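4. Integration After the Merger of Two Regional Platforms

4.1 Background to the case

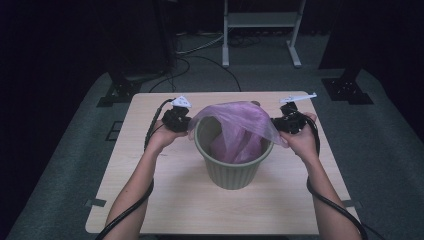

The combination of Koltex and Garnden was presented to shareholders as a merger of equals. Koltex operated an online marketplace for household goods, with a small payments arm attached to it. Garnden ran a delivery and messaging service that was used mainly by independent shops. Each company had customers the other wanted, and the two boards argued that a joint company would be better able to hold its position against larger foreign rivals. The holding company formed to own both businesses was named Vendano.

Earlier sections of this paper dealt with the price paid and with the response of investors. The present section is concerned with what followed inside the merged company, and in particular with the order in which its services were joined. We treat this as a separate question from whether the merger was a sound one. A deal may be fairly priced and still lose value in the months after closing if customers are asked to change their habits too quickly, or if staff are unsure which set of rules applies to them.

4.2 Sources

We relied on three kinds of material. The first was the set of integration notices issued to sellers by Vendano over a period of 9 months, beginning in April. These notices are short and practical. They tell sellers when a login page will move, when a fee table will be replaced, and where to send complaints. The second was a survey of sellers, described below. The third was a series of interviews with managers from both of the original companies, held on the understanding that neither the speakers nor their departments would be identified.

The survey was sent to 2,680 sellers who had held an account with at least one of the two companies before the merger closed. Usable replies were received from 300. This is a low rate of return, and we do not claim that the replies stand for all sellers on the platform. Larger sellers were more likely to answer, as were those with a complaint to make. Where a finding rests on the survey alone, the text says so.

4.3 The order of integration

Vendano divided the work into 4 stages. Accounts came first, followed by payments, then delivery, and finally messaging. The order was set before closing and did not change, although the dates attached to the later stages did. Managers from the Koltex side generally described it as the natural sequence: a seller must have an account before being paid, and must be paid before caring much about anything else. Managers from the Garnden side were less satisfied. In their view messaging was the service that customers opened most often, and leaving it until the end meant that the public saw two separate companies long after the legal merger was complete.

The account stage caused fewer problems than expected. Sellers with an account at only one company were moved without being asked to take any action. Those with accounts at both were invited to choose which one to keep, and a seller who made no choice kept the older of the two. Several survey replies objected to this default. Reviews earned on the newer account were not carried over, and for some shops the newer account was the busier one. Vendano later allowed reviews to be combined on request, but the notice announcing the change was brief and some sellers appear to have missed it.

Payments proved harder. Koltex had paid its sellers at the end of each week, while Garnden had paid them after each completed delivery. The merged company adopted the weekly schedule. For a large seller the difference was small. For a small shop that bought stock with the previous day's takings, it was a real change in the cash available, and the survey replies on this point are the sharpest in the whole set. The interviews suggest that the effect had been raised before closing and had been judged a matter for the support desk — a judgment that two of the managers we spoke to now regard as mistaken.

Delivery was joined region by region. The company kept the Garnden name on its vehicles and receipts during this stage, and customers seem to have noticed very little. Messaging, the final stage, was still under way when our period of study ended. We therefore offer no finding on it beyond the remark that its dates were moved more often than those of any other stage.

4.4 Comparison with earlier work

The pattern described here fits only in part with the model put forward by Seneviratne, in which the company with the larger customer base sets the rules for every shared service. Koltex was the larger business by number of sellers, and its rules did prevail in accounts and payments. In delivery, however, the smaller company's methods were adopted almost whole. The managers we interviewed explained this by pointing to the age of the Koltex delivery software, which had been due for replacement in any case.

It may be more useful to say that rules followed working systems. Where both companies had a system that worked, the larger company's was kept. Where only one did, size had little bearing on the result. We return to this point in Section 5, where the treatment of staff contracts is considered and the evidence is more mixed.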